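Week 4: Can it do the chores yet?

Okay, picking up where we stopped last time. I asked you all to list the chores you'd hand to a machine tomorrow, and packing and unpacking won by a mile (laundry came second, poor laundry). So let's talk luggage!

Why is a suitcase hard? You and I barely look at one. We feel for the zipper pull, pinch it, hold the shell still with the other hand and tug. Now do it with two stiff fingers and a camera that sits so close it never gets the whole case in view. Think about which part of the job you'd want to see, and which part you'd want to feel.

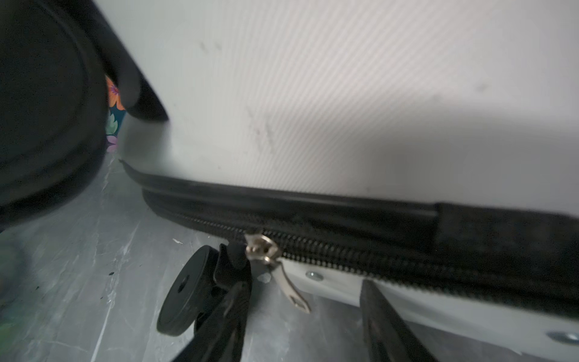

Fig. 1. White hard-shell case, wrist camera view. Note the size of the finger next to the zipper pull.

Look at how thin that metal pull is, and how the zipper runs at a slant. The wheels are right there too, and a spinner wheel means the case can roll off the second you push on it. I love this one because every piece of it sounds easy on its own.

My own answer to "can machines do it yet?" is sometimes, slowly, with a person nearby. Encarnación Cabello's group at Wistex logged 140 zipper tries in June, and 14 of them ended with the case scooting out of reach. Her notes are in the Droltavau folder, please read them, they're short and pretty funny.

For next time: pick one chore from your list and write down every spot where you use your second hand. One page is plenty. Bring a bag with a zipper if you have one!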